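Stasthorpe open day, quick notes before I forget

Got in late, train into Urkbridge sat outside the station for ages, then the shuttle had already gone so I walked up. Missed the welcome talk. No big loss from what I heard.

The mill first. Sarkis has been spinning and weaving on the same site forever and they still run most of it in the old building, saw-tooth roof, north light, the lot. Loud. They hand you foam earplugs at the door, take them. Raw wool comes in at the river end, gets scoured (smell is something, wet sheep and soap), then carding upstairs. Carding was my favorite part. Big rollers, wool coming off in a web so thin you could read through it.

Weaving shed after that. Only two of the old looms going, the rest are newer and kept behind a rail. Our guide, Attila Dudás, was great, knew every machine, talked too fast for me to get it all down. One warp on the wide loom has 4,000 ends, and if one snaps the whole thing stops till somebody finds it and ties it back in. He did one for us. Took him no time at all, I couldnt even see the thread.

Finishing room was closed for repairs, which was a shame as thats what I came for. We got samples passed around instead. The 95 percent wool blanket was lovely, the all wool one scratchier. Asked about moths, got a long answer, short version is keep things clean and check them in December when everybody forgets.

Lunch: soup, bread, five dollars, line out the door. Dye garden is behind the canteen. Mostly weld and madder, past its best. Go early in the day if you can, teh path gets packed.

Shop is small. Deák throws are sold there too, they do the thicker stuff, prices not silly. Bought one, carried it all the way back down the hill. Stayed over in Urkbridge.
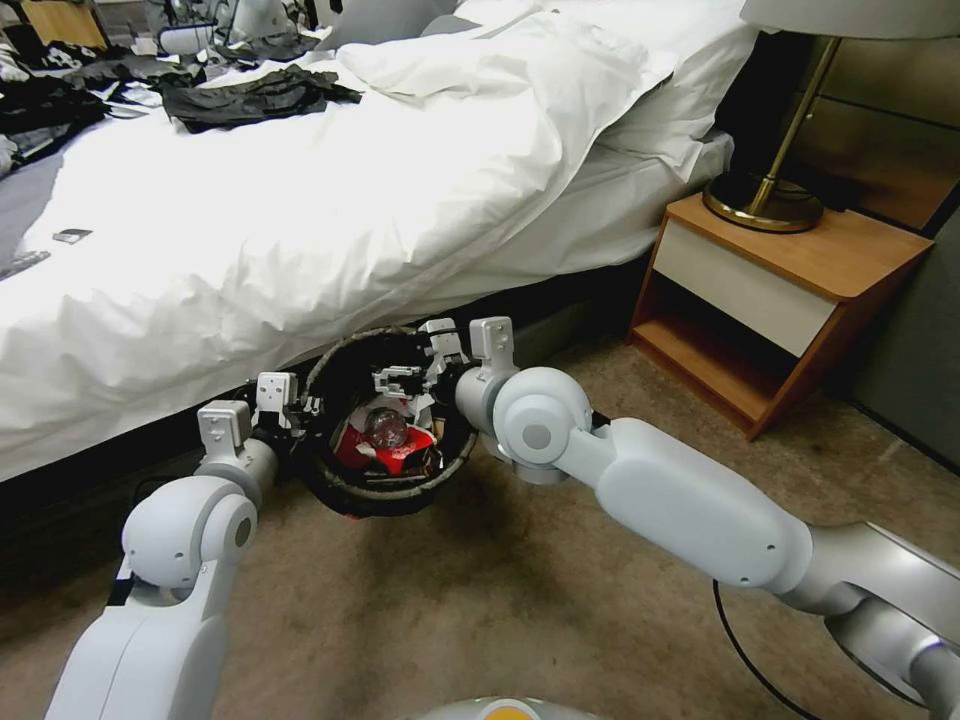 Black round bin, beige carpet.

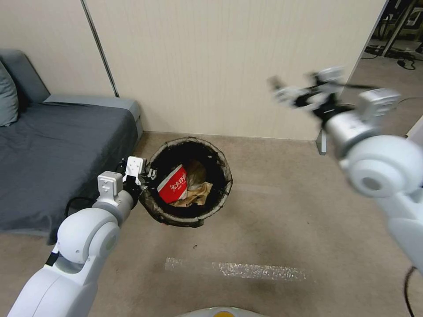
The finishing room is open again, according to Marta, who went the week after and got to see the teasel frames running, though she says the soup had gone up and the earplugs had run out by noon.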